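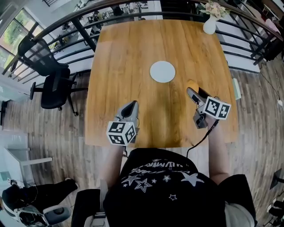 Hidayah Pasaribu puts the lease problem plainly: a café with a long table pays rent on seats that stand unsold most of the morning. Her own shop in Plesthorpe signed on those terms, and the rent is reviewed every two years.

Estrella Bautista, who advises small food tenants, disagrees in part. "Floor area is what the landlord measures, so owners fixate on it," she said. "The clause that hurts is usually outgoings – council rates, grease trap servicing, common-area power. Read that schedule first."
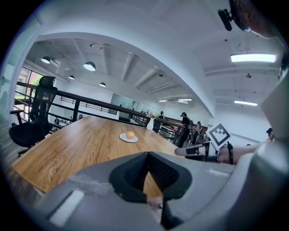 She asks clients to get five years of past outgoings before signing. Landlords rarely volunteer them. A tenant can ask for a cap on yearly increases, and Bautista considers a fixed percentage easier to budget for than an index.

On term length she is cautious. A seven-year lease suits a tenant paying for a full kitchen fit-out; a shorter one with options suits most others. "Diarise the option date," she said. "Miss the notice period and the option lapses, whatever the landlord told you over coffee."

Pasaribu's next notice falls due in July.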